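Home Guides Pindia Recorder Collecting Downloads Contact
Filed under: Collecting / Soft goods / Folding

Section 6. Recording folding sessions

Read Section 5 first. If you skipped it, your headset clock is probably wrong and you will be back.

This section covers soft goods: socks, wraps, sleeves and anything else that refuses to hold a shape. The learner needs many ordinary folds done by ordinary people, including the ones that come out a bit crooked.

6.1 Setting out the goods

1. Sit so that the work surface is within easy reach of both hands. A ledge is fine. A desk is fine. Your lap is a last resort.
2. Put the unfolded goods on one side and leave space for the finished ones.
3. Start the recorder, hold still until it beeps, then pick up the first item.

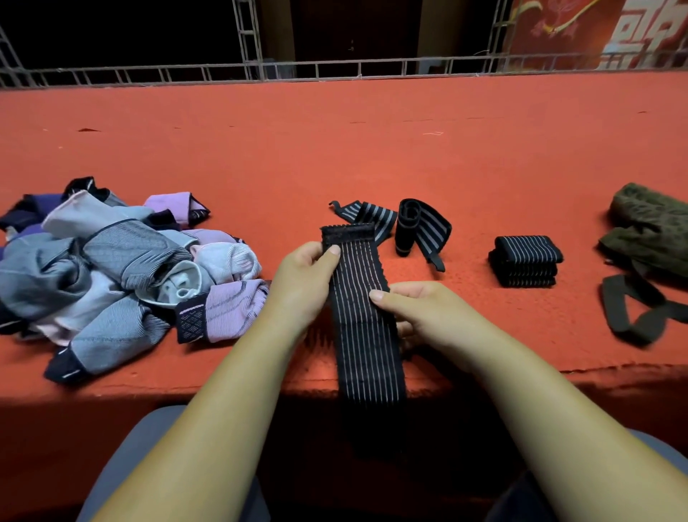
Page last changed in November by K. Meesuk

4. Stretch long items lengthwise before the first fold. The Birkberg set has 1,023 clips of people rolling wraps and hardly any of people straightening them, so the learner came away believing that wraps arrive straight.
5. Keep both hands in view until you let go of the item.

NOTE: Do not tidy the pile before you begin. Digging one sleeve out of a knot of other sleeves is useful material, however it makes you feel.

CAUTION: Hook-and-loop strips grab carpet, sweaters and each other. Close the strip on itself before you put a wrap down. If it sticks to something anyway, peel it off on camera and carry on.

6.2 Folding and stacking

1. Fold at your normal speed. Slow, graceful folding is for shop windows.
2. Press the bundle flat between thumbs and fingers, and keep hold of it for one full second before you place it.

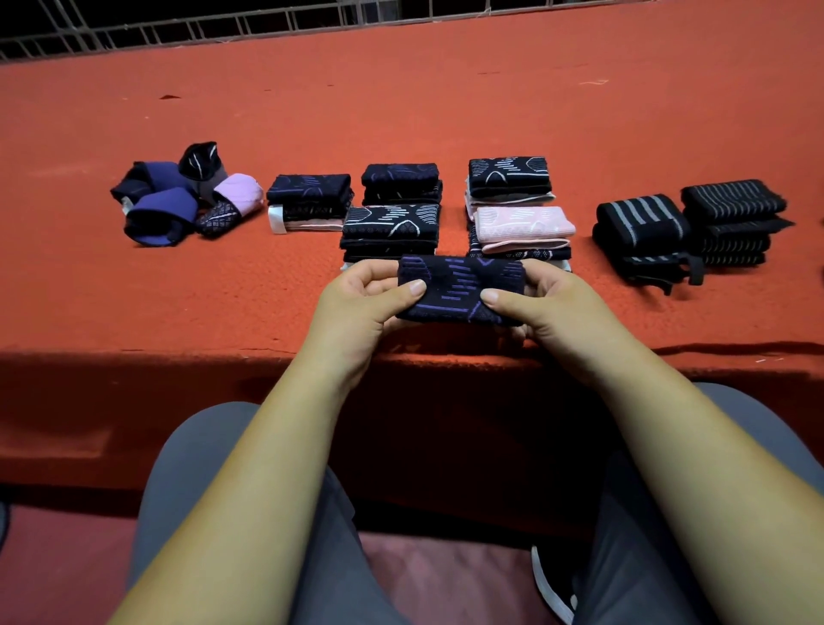 3. Start a new stack when the old one leans. Khanyisile Baloyi's rule is that if you have begun to hold your breath, the stack is finished.
4. Use the same folding method for the whole session. Switch between rolling and folding only when the session sheet says "mixed."
5. If you drop an item, pick it up and keep going. Do not say sorry to the headset. It records sound.

NOTE: Dark socks on dark socks give the Rodero labeling tool trouble. Of 110 test clips, it lost track of the top sock in 96. Leave a gap between stacks where you can.

6.3 Ending the session

1. Put down the last item and rest your hands in view until the second beep.
2. Stop the recorder, then type the session name. "Socks" is taken. So is "socks2."
3. Upload to the Venter drive before you unfold everything for the next round.

CAUTION: Do not delete bad takes. Mark them "R" for review and leave them alone.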